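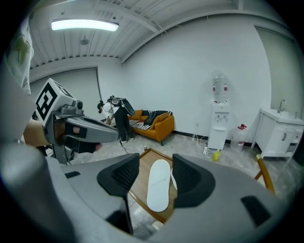
DRORNSIDE, March - I have come around to the low coffee table rather late in life, and I'd like to put in a word for it. For fourteen years we ate our snacks off a tall side table from Hirano, and everyone reached up for the crackers like children at a shop counter. A low one with a glass top and a brown wooden frame, set out in front of an orange-yellow sofa, makes a room feel friendlier - I do believe that. People lean in. Yes, the glass shows every fingerprint, and I wipe mine twice a day, and there will always be a cup that ends up on the floor instead. Let it. My sister-in-law in Astcombe keeps six coasters stacked on hers and I have yet to see one used, and hers is still the room we all drift into after supper.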